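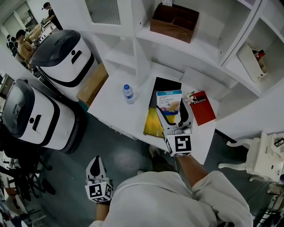

Carton dimensions should be on the shelf label

Gunārs Avotiņš
August 13, 2025

Unit pricing has been the most useful piece of consumer labelling introduced in my adult life. It lets a shopper compare a large bag of rice with a small one without doing long division in the aisle. It has one gap, and the gap is getting wider. The unit price tells you what the contents cost by mass or volume. It says nothing about how much of the package is contents.

My argument is that packaged dry groceries sold in cartons should carry a fill figure: the volume occupied by the settled product, divided by the internal volume of the carton, expressed as a percentage. It should be printed on the shelf label beside the unit price, in the same type size. The manufacturer already has both numbers. A carton cannot be specified without an internal volume, and a filling line cannot be set up without a settled density for the product.

I spent most of my working life specifying folding cartons, the last part of it at Triltholm, where the output was mainly small cartons for noodles, baking mixes and frozen snacks. Nothing I describe here is a trade secret. Anyone with a ruler and a measuring jug can reproduce it at the kitchen counter.

Why cartons have air in them

Some headspace is unavoidable. Product arrives at the filling head in a loose state and settles during transport. A breakfast cereal that reaches the flap when it is packed will sit well below the flap by the time it is on the shelf. Inner pouches need a seal area, and the seal area has to fold somewhere. Fragile items are sometimes packed in gas-filled pouches, and the gas takes up room by design. A fair labelling rule has to allow for all of this, and a plain percentage does, provided the shopper can compare like with like. If every brand of corn chip comes in at a similar figure, the figure is telling you about corn chips.

Other headspace is a choice. The commonest form is the carry-over carton. A product is reduced in weight, and the carton stays as it was. The case made internally is usually about tooling: a new cutting die, a new case size, a new pallet pattern, a line changeover. These are real costs. They are also one-time costs, and in my experience they were raised every year by the same people about the same carton.

The second form is the facing carton, in which the front panel is kept large and the depth reduced. Here the fill figure may be perfectly respectable, and I would not claim that a percentage catches everything. It would, however, catch the third form, the shared carton, where one blank is used for a whole range and the least bulky product in the range rattles.

What a trial might look like

Last May I measured 24 cartons bought from two supermarkets within walking distance of my house. I used water displacement for the inner pouches, with the gas pressed out first, and callipers on the erected carton. The method is crude. I would put the error at several percentage points either way, and I would not publish the results against brand names on that basis. The spread between products of the same type was still far larger than the error. Two pancake mixes of identical net weight differed in carton volume by roughly 30 per cent. The unit price was within a cent or two.

Is that difference worth anything to the buyer? To some buyers, no. To a person with a small pantry, or one who carries the shopping home on foot, or one who pays by the bag for recycling, it is worth something. There is also freight. A truck of half-filled cartons reaches its volume limit long before its weight limit, and the cost of moving the air is recovered from somebody.

A regional wholesaler, Hosetora, did a version of this voluntarily for its own house brand. The figure was printed on the side panel, under the storage instructions, in grey. I think this was well meant and close to useless. A comparison has to be made where the products stand side by side, at the moment of choosing, and that means the shelf edge. Electronic shelf labels make this simple. The label software sold by Plandico and its competitors already has spare data fields, and a store with 4,000 labelled lines would need the fill figure for only a fraction of them.

Objections

The first objection is that shoppers will misread the number. They will take a low figure as evidence of cheating when it may reflect settling. Some will. The same was said of unit pricing, and the confusion was handled with a small sign and a few months of patience. Grouping by product type on the shelf does most of the work.

The second is enforcement. Settled volume depends on how the product is settled, and two laboratories may disagree. This is a fair point and the strongest one against me. The answer is a standard test: a fixed drop height, a fixed number of taps, a fixed rest period. Powder handling has had tests of this kind for decades. The tolerance could be generous at first — I would accept five points — and be tightened later.

The third, put to me by a former colleague named Žukauskas, is that net weight is already on the pack and a competent adult can read it. I agree that it is there. Net weight is a single number with nothing to compare it against except memory, and most of us do not remember what a carton of crackers weighed two years ago. The eye judges by size, and it does so in less time than it takes to find the small print.

Scope

I would leave out liquids, cans, jars and anything sold in a transparent package. I would leave out gift packs, where the box is part of what is being bought, and any producer below a modest turnover threshold. That leaves cartons and opaque bags of dry and frozen goods. For those, the data exist, the display exists, and the test method can be borrowed. I would start with cereals, baking mixes and crackers, run it for a year in one province or state, and publish the figures before and after by category.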